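5.3 Recording a folding demonstration with the hand-held gripper

Read section 5.2 first. The gripper must be charged and paired with the Drutero recorder before you start.

1. Clear enough floor for the garment to lie flat with both sleeves out.

2. Lay the garment with the collar furthest from you and the hem nearest.

3. Hold the gripper above the lower half of the garment with the fingers open and pointing at the cloth. Keep the collar in view.

4. Press the record button once and wait for the short tone. 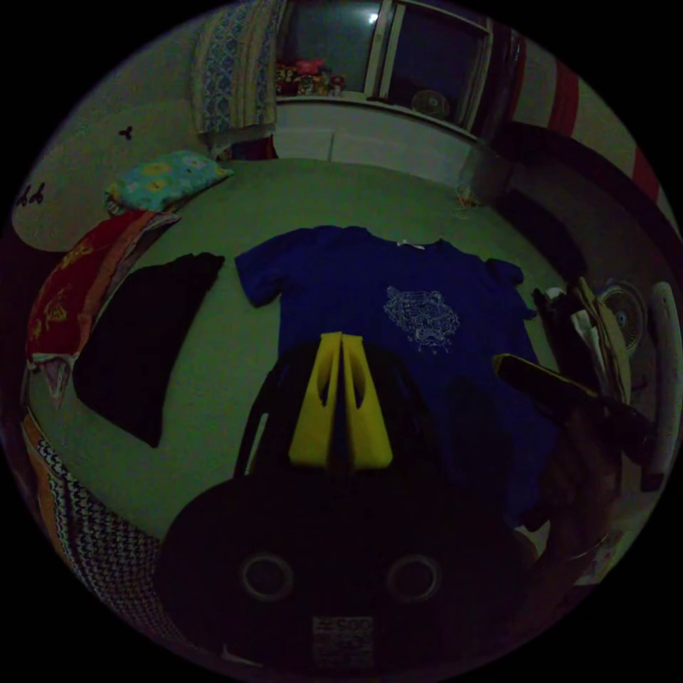 Photo: Nandi Msimang / Rustelholm

At the start position the finger tips are over the lower middle of the T-shirt and the collar is at the top of the view. Other items can stay at the sides of the floor. The wide lens will pick them up, and the training software expects some variation from room to room.

5. Close the fingers on the cloth, lift, and make the first fold. Move at a steady pace, a little slower than you would fold by hand.

6. Open the fingers fully before moving to the next fold. A half-open release is stored as a grip and will be copied by the robot.

7. When the last fold is down, lift the gripper clear, hold still until the tone sounds twice, then press the button again.

8. Shake the garment out and repeat from step 2. Record at least 16 demonstrations for each type of garment.

Note: A single demonstration may not run longer than 400 seconds. The recorder stops by itself at that point and the file is marked incomplete.

Note: If you lose your grip on the cloth, carry on and pick it up again. Recovered slips are useful. Delete the file only if the garment has left the view.

Caution: Keep your free hand away from the fingers while they close.

Caution: Do not wipe the lens with the garment. Use the cloth supplied.

To check your recordings before upload, go to 5.4.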